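Itovham tightens gap tolerance for flat-pack storage units

Furniture maker Itovham has revised the fitting standard for its Skurkau range of storage units, cutting the permitted gap between neighbouring fronts from 6 mm to 4 mm. The change applies to all units leaving the Benik plant from July.

The firm said uneven gaps were the most common reason for service visits last year, with 147 logged against the range. Most were traced to hinge plates drilled slightly out of line.

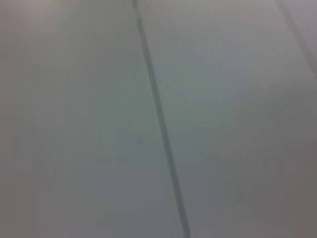 A dark seam between two pale panels, seen close up.

Under the new standard, gaps are measured at the top, middle and bottom of each pair of fronts. A difference of more than 1 mm between any two readings means the unit is sent back for adjustment. Hinge plates will also have longer slots, giving fitters more sideways travel.
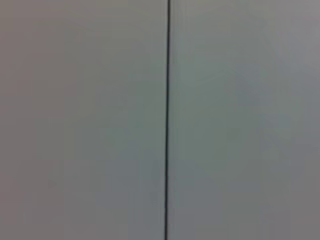

Issue 134

Units already sold are not affected. Owners can order the revised plates from Song, which handles spare parts for the range, and an initial batch of around 1000 sets has been made. The plates use the existing screw holes. Prices for complete units stay the same.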